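About Rolholm

Rolholm is a test shop for small robot equipment. We try out grippers, arms, cameras and controllers, compare them on the same jobs, and write up what we find. Our customers are mostly small manufacturers, packing firms and school labs that want to buy one or two arms and would like to know what they are getting before they sign for them.

We do not sell robots, and we do not take a commission from anyone who does. The customer pays for the test and gets the report. If a maker pays for a test, the first page of the report says so.

Where we are

Our shop is in Modanthorpe, on the ground floor of the old Demchenko building, with 3000 square feet of floor. Deliveries come in through the side door on the loading lane. The front door is for visitors and opens into the office. Parking is behind the building and is shared with the print shop next door.

How we started

Rolholm began as the test group of a company that built sorting lines for seed and hardware packets. The line work ended, and the people who had been running the tests kept going on their own. The first paid job was a comparison of two-finger grippers for a customer who had bought the wrong ones twice. A good share of our work is still grippers.

What we test

Grippers take up the most shop time. We look at how they close on small parts, how they let go, how they handle a part that is a little out of place, and how long the fingertips last. A gripper that does well on a block may do poorly on a round part standing on end, so we run both.

Arms are tested for reach, for repeat accuracy and for how they behave next to a second arm. Two arms sharing one work area is a common request now, and it brings up problems that a single arm never shows. Cable routing is one of them. Every arm report has a section on cables.

Cameras are tested mounted overhead and at the wrist, under shop lighting and under plain room lighting. Clear and tinted plastic are part of every camera test, as many customers use plastic trays and many cameras have trouble with them.

Controllers are tested last, with an arm and gripper we already know well. That way a delay or a dropped command can be traced to the controller.

How a test runs

A standard gripper test is 244 picks. It is long enough to show a weak point and short enough to finish in a day with time to reset the table. The parts, the trays and the starting positions are written down before the first pick and are not changed partway through. If something has to be changed, the test starts over.

We use our own task set, called Brikska. It covers picking up small upright parts, moving them from one tray to another, setting them down on a bare surface, and handing them between arms. Customers can add their own parts to the set for an extra fee.

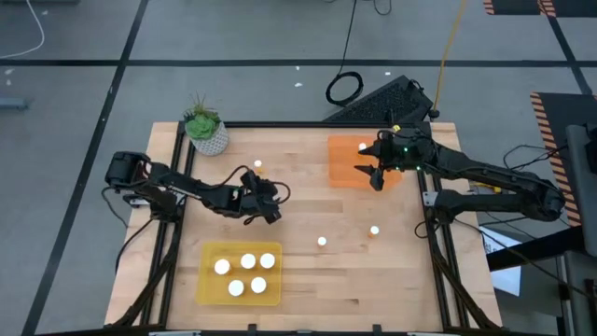
Every report lists the failed picks along with the good ones, and gives the cause when we know it. When we don't know it, the report says "cause not found." Customers also receive the video and the raw logs. We keep our own copy of both for three years.

Working with us

Most jobs begin with an email saying what you need to move, how big it is and how fast it has to go. We answer with a test plan and a fixed price. A basic gripper comparison starts at $3093 for two models, and each added model is $175 a day for the days it is on the table. Shipping of loaned equipment is billed at cost.

You are welcome to come and watch. Visits are by appointment, and closed shoes are required in the shop area. Please keep bags in the office.

Equipment sent to us goes back in the box it came in, so please send it in a box that can make the trip twice. Label the power supplies and include any mounting plates. Screws should be in a bag taped to the plate they belong to.

The price list was last updated on April 2, 2026.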